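Report on a visit to the Ulesis excavation and finds store
March 19, 2019

The visit had two parts: a walk over the open trenches in the morning, and an afternoon in the finds store and conservation room in the village. Ten members of the society attended. Dymphna Tully, site director, took us round the excavation, and Wissam Awad, who is responsible for the ceramics, received us at the store.

Ulesis occupies a low limestone spur above a seasonal stream. The present project began with a resistivity survey of the lower terrace, which showed a rectilinear building with at least two phases of wall on slightly different alignments. Excavation has concentrated on that building and on the slope immediately west of it, where a dump of kiln waste was cut through by a modern drainage ditch. The earlier trenches on the summit have been backfilled and were not part of the tour.

Trench 3 was the first stop. It measures eight metres by six and has been taken down to a compacted chalk floor over most of its area. The north wall survives to four courses. It is of roughly squared blocks laid in a clay bond, with a rubble core, and was rebuilt once from the second course upwards. The rebuild uses smaller stone and a paler bond, and the junction can be followed by eye along the full length of the face. Tully dates the rebuild to the late Hellenistic period on the strength of a coin and two stamped amphora handles sealed beneath the floor that goes with it. She regards the date of the first phase as open.

There was some discussion of the floor itself. Three post settings run down the centre line, but the spacing is uneven, and a fourth, which would be expected near the east wall, was not found. Noemi Hutchins, who supervises the trench, thinks it was removed by a later pit. The pit was half-sectioned at the time of our visit and its lower fill had not been reached.

Trench 5, on the slope, is a different matter. The deposit is loose, tips steeply to the west and contains almost nothing but pottery. It is being dug in ten-centimetre spits within one-metre squares, with all soil dry sieved on site and a ten-litre sample from each square kept for flotation. The team has recorded 568 wasters from this trench, mostly of two forms: a small flat-based jug and a shallow dish with an incurved rim. Many are fused in stacks. No kiln structure has been located, although the magnetometer plot shows a strong anomaly upslope, just beyond the boundary of the present permit. An application to extend the permit has been made.

The walk from the terrace to the village takes twenty minutes by the track. We stopped for lunch at the café opposite the store before going in at two o'clock.
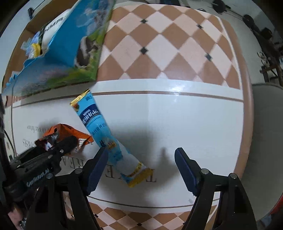

Table top with patterned border, and a sachet.

The finds store is a former grain warehouse, dry and well ventilated, with steel racking on three sides. Material is shelved by trench and then by context, in stacking crates. Each crate carries a label inside and out. Awad explained that the older finds came to the project in paper sacks, many with the labels eaten by silverfish, and that 194 sacks have been repacked so far. Where the context could not be recovered, the sherds have been kept as a teaching collection and are used for training students in fabric identification.

The local fabrics are divided into five groups. The commonest is a hard orange ware with limestone grits, which matches the waste from Trench 5 under the hand lens. Thin sections have been cut from 52 sherds to test this, and the results are expected in May. Awad was careful to say that the match is a working assumption until then. If it holds, vessels of the same fabric already noted at Destus, two valleys to the south, would be good evidence for distribution by road.

Mei Achterberg showed us the conservation room. Metalwork is stored with silica gel in sealed boxes, and humidity is logged twice a day. On the bench was an iron key, found in Trench 3 near the threshold, which is being cleaned mechanically under the microscope. The X-ray plate shows three teeth and a bronze rivet. Copper alloy objects are dealt with first if there is any sign of active corrosion, and otherwise wait their turn. The backlog is roughly 1,000 small finds, the larger part of it nails.

Site recording is done on paper sheets, which are transferred each evening to a database called Zuvon. Birdie Lyons, who maintains it, demonstrated a search by fabric and level. It was slow but returned what was asked for. The drawn sections are scanned separately and are not yet linked to the context records - a gap she hopes to close before the next season.

Practical notes for members planning a later visit. The track is passable by ordinary car as far as the stream, and after that on foot only. There is no shade on the terrace and no water. The store can be seen by written request to the site office. Members wanting the older background should read the Dwivedi survey report, a copy of which is in the society's library and may be borrowed for four weeks. The plans at the back are bound out of order.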